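Print this post | E-mail this to a friend

I've been meaning to write up our house rules for cloth folding since March, when we moved from Dulano (lovely stuff, stiff as cardboard) to proper floppy garments and everything went a bit sideways. So, kettle on, off we go!

Rule one is about grip. Pinch the very corner, and keep the fingertips off the seams wherever you can. A seam is thicker than the cloth either side of it, and our grip settings don't like the surprise. 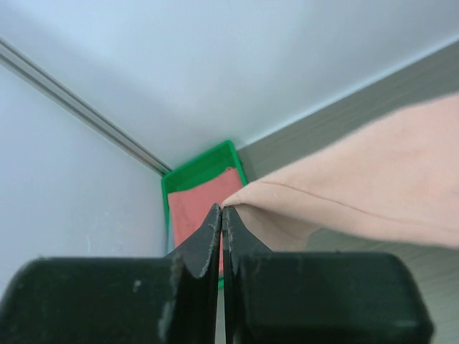 Corner grip on the peach cloth, with the seam running off to the right.

Rule two is one piece at a time. It sounds daft, but when colours are lying close together it's dreadfully easy to pick up two layers and not notice until the fold comes out fat. We bin any run where that happens – no arguing, no "nearly". Out of 3,000 runs on the Plitex job we threw away 238, and I still think we were too soft.

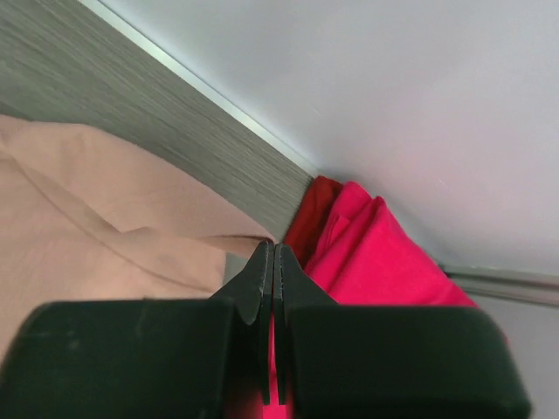 I pinched that one from the Stistotex handbook, by the way, along with their habit of writing down why each run was dropped. We only have 8 reasons on our list, and "looked funny" isn't allowed any more (my fault, sorry).

Rule three: hands out before the arms go live, and both people say so out loud. Lights on the arms don't count as a "yes" from a colleague.
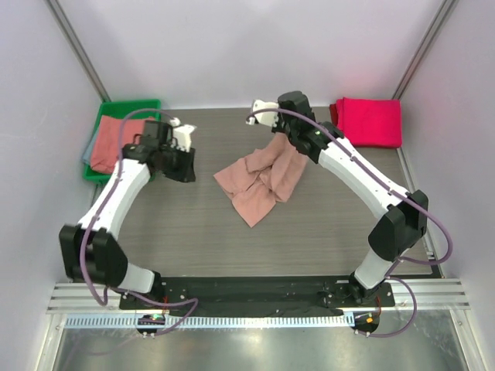 I'd love to add one about finished pieces, with a set spot for each and no stacking on the edge of a bin, but we're still squabbling over the wording. The Lazăr lot have theirs on a card by the door and I'm very tempted to copy it.

Print this post | E-mail this to a friend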